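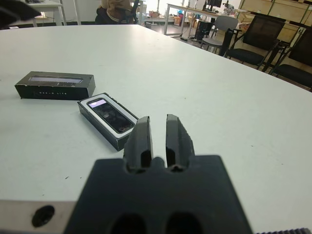

4.3 Wrist camera mask and pick region

The planner rejects grasp candidates that fall on the gripper itself. Set the mask before the first run and again after any change of fingers.

1. Open Polatura and select Perception > Wrist View. Wait for the status field to read LIVE.

2. Open the fingers fully. Select Mask > Draw and trace both fingers and the mounting plate as one closed outline. A mask can hold up to 33 points.

3. Close the fingers and check that they stay inside the outline. If they do not, add points. Do not move existing ones.

4. Select Region > Table. Click along the near edge of the work surface, then along the far edge. Everything beyond the far edge, including furniture and people, is dropped before segmentation.

5. Place two parts on the table, at least one of them at an angle to the gripper. Press Detect. Each part should receive one outline and one heading arrow.

6. Set Minimum Blob to 79. Raise it in steps of 8 if specks on the table surface are picked up as parts.

7. Save the profile under the name of the finger set.

Note: Parts with a screen or glossy window may be split into two outlines. Turn on Merge Nested -- the default is off -- and repeat step 5.

Note: Profiles saved by the older Gendarley plug-in load without their region. Repeat step 4 for these.

CAUTION: The mask affects planning only. It does not limit motion. Keep hands clear of the table whenever the arm is enabled.

If Detect returns error 173, the camera calibration is missing. See 3.6.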